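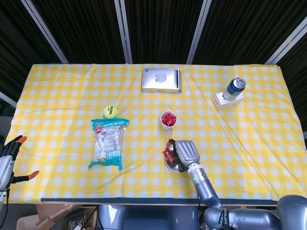 Jihad Nassar writes back that we got the ceasefire wrong last time, and that it never covered the Tremia road at all, only the town of Nurkent and the river crossing. Fair enough. We went back to the text that was read out on local radio and he's right, the road isn't in it. Correction made, apologies to all who planned a trip on the strength of it.

So, where things stand in December 2016. Quick one, power is off again at our end in an hour.

Nurkent: quiet. The garrison came back in on the north side and the market opened two days later, mostly onions and batteries. Prices still silly. Curfew is 7 at night, and they mean it. The school is in use by the army so classes are in the church hall and the old grain office, mornings only.

Tremia road: not quiet. Two trucks were stopped past the quarry and the drivers walked home, no trucks. Who did it depends on who you ask. The militia says bandits, the governor's office says militia. The bus company has pulled its service untill further notice. If you have to travel, go the long way by Nodier - slower, and there are three checkpoints, but people are getting through. Carry your ID card and a photocopy, they have been keeping the originals at the second post.

Displaced families: around 30 households are still at the Nodier camp. Some went back to Nurkent last week to look at their homes and came back to the camp the same evening. Anathi Magagula was at the distribution and reports flour and oil were short, blankets ok. Next delivery not confirmed. We'll post it when we hear.

Talks: supposed to resume in Christodoulou, same hotel as before. The eastern delegation wants the prisoner lists first. The government side wants the roadblocks gone first. So no date. A joint statement was promised and then wasn't sent.

Phones - the mast on the hill works in the mornings, sometimes. Text, don't call.

Letters for the next issue by the usual route please, and sign them, we can't print unsigned ones. Names can be witheld if you ask.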